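Informe de avance a Cirkulico
Celda de dos brazos, banco de vajilla
Preparado por: Selorm Korletey
Para: Jolene Dunstan
Sáb 25 de febrero

Jolene, va con prisas, el lunes lo paso a la plantilla buena. Lo que hay es esto.

Resumen

Celda montada y en marcha. Los dos brazos calibrados, el izquierdo dos veces. Pendiente: recambio de la muñeca derecha, limpieza a fondo del carril delantero, rutas de cable definitivas. Gasto dentro de lo previsto salvo el envío de los dedos de pinza, ver abajo.

Montaje mecánico

Los brazos están atornillados al carril frontal con sus placas negras, uno a cada lado. La distancia entre placas la cambiamos en la segunda semana: con la primera los codos llegaban a tocarse cuando los dos iban al centro del tablero. Sudheer hizo una plantilla de taladro para que no haya que volver a medir si se desmonta una base. La plantilla está en el cajón de Lockyer, con el par de apriete apuntado en rotulador.

Los tornillos de base se revisan cada 90 horas de marcha. En la primera revisión había dos flojos en el izquierdo, en el derecho ninguno. Se puso fijador medio y en la segunda revisión bien los dos.

Paneles de la cabina: colocados los tres. El de la derecha vibraba contra el poste con los movimientos rápidos, se metió junta en la ranura y ya no se oye.

Calibración

Brazo izquierdo: repetida tras cambiar el soporte de la cámara de muñeca. El soporte viejo tenía holgura y cada vez que se quitaba la cámara para limpiar la lente se perdía la posicion. El nuevo lo imprimió Hưng, blanco, con dos tornillos en vez de uno. Aguanta.

Brazo derecho: calibrado una vez. Deriva pequeña en el giro de muñeca, se corrige al arrancar con la rutina de ceros. Sospechamos del rodamiento. El recambio está pedido a Belinness, plazo abril. Mientras tanto el derecho se queda con los movimientos cortos y el izquierdo hace los largos.

Pinzas

Los dedos de Urker llegaron tarde y el envío urgente costó 114 euros que no estaban en la partida. Lo he cargado a consumibles, si prefieres otra línea dímelo. Los dedos originales resbalaban en el borde de los platos. Con los nuevos hay que bajar la fuerza de cierre, el valor está en el archivo de configuración de cada brazo (NO es el mismo para los dos, ojo al copiar).

Holgura de dedos: se mira al empezar el turno. Pinza cerrada, las puntas tienen que juntar. Si queda luz entre ellas, se para y se reajusta el tope.

Cableado

Lo más flojo de todo. El cable de la muñeca derecha va ya con funda corrugada, sujeta al antebrazo. En el izquierdo todavía tenemos los cables finos de la cámara en bucle junto al soporte y el cable negro bajando suelto desde el codo hacia la base. No ha dado fallos pero se engancha si alguien pasa un trapo por ahí. Merle tiene la segunda funda encargada. La canaleta de abajo se queda corta para lo que lleva, habrá que poner otra en paralelo o pasar la alimentación por detrás.

Paradas registradas

11 desde el informe anterior. La mayoría por pérdida de comunicación con la placa del brazo izquierdo, conector de los cables rojos. Se recrimpó y desde entonces nada. Las otras: parada manual, una caída de tensión en todo el edificio y una colisión leve con el borde de la cubeta, sin daños en el dedo. Después de la colisión se subió la altura de aproximación en las dos rutinas de dejar plato.

Banco de prueba

La tarea de ajuste sigue siendo la misma, platos del tablero a la cubeta y vuelta. Usamos vajilla de restaurante de segunda mano, bordes y tamaños distintos. Los de borde ancho dan menos guerra.

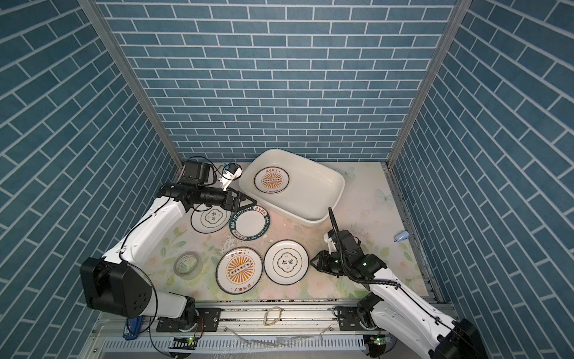
Celda con los dos brazos sobre el tablero: un plato en la cubeta y cuatro sobre la mesa.

El carril delantero y el lateral derecho necesitan limpieza de verdad. Suciedad en el canto del perfil, motas, restos. Hasta ahora se ha pasado la aspiradora por encima y ya, las ranuras no. Propongo media jornada con la celda apagada, brocha y alcohol. También despejar: gomas, cinta, plásticos, todo lo que no sea de la tarea fuera del tablero y del carril antes de arrancar. Está puesto en la hoja de turno pero no se cumple siempre, yo el primero.

Gasto

Ejecutado en este periodo: 479 euros en repuestos y consumibles, envío de Urker incluido. El rodamiento de Belinness no está aún facturado, entrará en el siguiente.

Lo que falta

Cambio del rodamiento derecho cuando llegue, y recalibrar.
Funda del brazo izquierdo (Merle).
Segunda canaleta, decidir por dónde. Sudheer prefiere por detrás, yo en paralelo.
Limpieza de carriles.
Actualizar el manual de mantenimiento, va por la version de antes de cambiar los dedos.

Necesito de ti

Visto bueno para parar la celda esa media jornada, y saber si podemos comprar un segundo juego de dedos para tener en estantería. Si se rompe uno ahora volvemos a pagar urgente.

Las hojas de revisión escaneadas te las manda Hưng aparte, pesan mucho para este correo.

Selorm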